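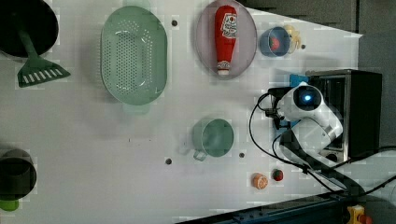 Pan, green spatula, colander, and the ketchup on its plate.

Posted in: Stories > Short Reads

The Meter at Number Nine

The water company gave me the Flellura route in October because the man who had it before me wanted to be closer to town. There were 20 houses on it, all strung out along one road, and it took most of a day to do them if the gates were open and no one wanted to talk.

I drove out from Gundeo at seven in the morning. The company car was a small white Zoton with a heater that worked only on the high setting. I kept my window down an inch and my coat on. The road goes up through pines for a while and then there are fields, and after the fields you start seeing mailboxes.

Number nine was a low house with a green roof. The meter sat in a box by the kitchen steps, under a lid that took two hands to lift. My sheet had the last reading on it, 1,325. I wiped the glass with my thumb and read 1,825. I wiped it again and it was still 1,825.

That is a lot of water for one house in one quarter. The company had a rule about it. If the number was way over, you were supposed to knock and ask about leaks before you wrote it down.

I knocked. A woman came to the door in a man's sweater with the sleeves rolled up. She was past seventy, I would guess. She looked at my badge and then at my shoes.

"You're not the other one," she said.

I said no, I had the route now. I told her the reading and asked if she had noticed any damp spots in the yard, or a toilet that kept running.

"No leak," she said.

"It's 500 more than last time."

"I believe you."

She did not look worried. I asked if she was filling a pool or watering stock, and she said she had a cat. Then she said I could come in and check the pipes if it was part of my job. It was not, but I had no idea how to write up a reading like that on my first day, so I went in.

The kitchen was warm and smelled of onions. I looked under the sink. The pipe was dry and so was the shelf below it. I looked behind the washing machine with my flashlight. I put my ear to the wall in the bathroom the way my father used to do, and I heard the refrigerator and that was all. The toilet tank was quiet. I shut off every tap I could find and went back outside and lifted the lid again.

The little wheel in the meter was turning. It was not turning fast, but it did not stop.

She had come out after me and was standing on the steps with her arms folded.

"Something's running," I said.

"I told you there's no leak."

"Then where is it going?"

She thought about that for a while. Then she went in and came back with boots on and walked past me, around the side of the house. I followed her. Behind the woodshed there was a hose, the ordinary black kind, half covered with leaves. It came off a tap low on the back wall, one I had not seen. It went along the fence and under the wire and off down the slope.

We walked beside it. She went ahead and held the branches back for me. At the bottom of the slope was a stone basin about as long as a bathtub, with an iron spout at one end that had nothing coming out of it. The hose was tied to the spout with string. Water ran out of the hose and into the basin and over the low side into a ditch.

"The spring quit," she said. "In June."

There was a word cut in the stone over the spout. I had to step to the side to get the light on it. It said Dağdelen.

"That's my husband's family," she said. "His grandfather brought the pipe down here from the hill and put the stone up. People used to stop on the way to market. They'd water the horses. Now it's mostly people walking, and the bus driver, he fills a bottle on Fridays. My husband cleaned it out every spring. Then he died, and then in June it quit."

"So you put the hose on."

"I did it the same night."

I asked if anyone knew. She said she didn't think so. The water tasted a little different, she said, and the bus driver had mentioned it, and she had told him it was the dry summer.

I stood there and looked at it. It was a nice spot. Someone had left a tin cup on the ledge with a chain on it. I was thinking about the sheet in the car and what the bill would come to. I worked it out in my head while she pulled leaves off the top of the basin. It came to 228 over what she usually paid, and that was for one quarter.

"It's going to be 228 extra," I said.

"All right."

"Every time. If you leave it on."

"I can multiply," she said.

I told her she could put a valve on the end, the kind with a push button, so that it ran only when somebody wanted a drink. They were not expensive. There was a hardware store in Gundeo that had them and I could bring one out next time. She listened to all of it and she was polite about it.

"You'd come along the road and it would be quiet," she said.

"Yes."

"He used to say you should be able to hear it from the road."

I did not have an answer to that. We walked back up. She asked if I had eaten, and I said I had eleven more houses to do. She fried me an egg with the onions anyway and I ate it standing up, and the cat came and sat on my foot. She asked about my family and the car and how much rent was in town now. She thought the rent was a crime.

Back in the Zoton I filled in the sheet. Reading, 1,825. There was a box next to it marked Cause, for when the number was over. You were supposed to choose from a list, and the list had leak, pool, livestock, new resident, and garden. I looked at it for a minute with the heater blowing on my knees, and I checked livestock.

I finished the route at four. Nobody else had anything unusual. At number fourteen there was a dog, and at seventeen the lid was broken and I made a note for the repair crew.

It was getting dark when I came back past the green roof. The kitchen light was on. I slowed down below the house, where the slope meets the road, and turned off the heater and rolled the window down the rest of the way. A truck was coming up behind me, so I had to wait for it to go by. Then I could hear the water, and I sat there a little longer with the engine off before I went on down to Gundeo.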